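Housekeeping Skills, Unit 2: Plates, Bowls and Where They Live
Course handout for the evening group

Welcome back, and thank you to all of you who brought in a plate from home. I had meant to spend ten minutes on them and we spent most of the hour, which tells me that people have far more to say about crockery than they let on when they sign up. These notes cover what we got through, plus the part on storage that I had to rush at the end when the room was wanted.

Shapes first. A dinner plate is nearly flat, with a rim that may be wide or hardly there at all. A coupe plate has no separate rim and curves up gently from the middle. In between come all the shallow dishes that families call pasta plates or pudding plates or just "the blue ones", and these are the ones that cause trouble in a cupboard. They stack, but they stack high, and if two makes are mixed the pile rocks. Our practice set, the Brillon, is a fair example of a range where the side plates sit snugly and the deeper ones need a bit of patience.

Now to carrying. Hold a single plate by the rim with your fingers spread underneath if there is food on it, and by the edge alone if it is empty and you are only looking it over. Looking it over is a good habit, by the way. Turn the plate up on its side towards the light and run your eye across the eating surface and then round the rim. Small chips show up as a dull spot in the shine, and hairline cracks often start at the edge and creep inwards. A plate with a crack comes out of use, however fond of it you are – stand it under a plant pot if you can't bear to part with it. 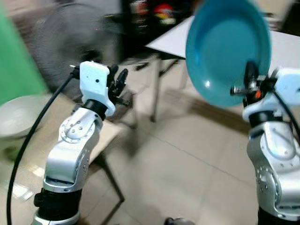 Kirstin Imrie wrote to me after the session to say that she has always kept her plates upright in a rack, her mother having done the same, and that she can't see why anyone would lift four heavy ones to reach the fifth. I have a good deal of sympathy with this. An upright rack lets you take any plate you like, and it lets the air get round them after washing. What it does ask for is depth. Measure your widest plate before you buy a rack, and then measure the shelf with the door shut, for I have twice had to saw the end off one.

If you do stack, keep to one size in each pile, heaviest at the bottom, and put a sheet of kitchen paper between any that have a rough foot. Keep the everyday plates between hip and shoulder height. The Christmas platter can go up on the top shelf and be grumbled at once a year.

For next time:

Go through one cupboard at home and look over every plate in it, both sides.
Write down which ones you reach for most and which shelf they are on. Keir Baxter has offered to bring his list along for us to compare.
Bring a tea towel – we shall be drying as well as talking.

The spare handouts are in the drawer under the kettle in room 40, and Jeanie Haldane has the key if you find it locked.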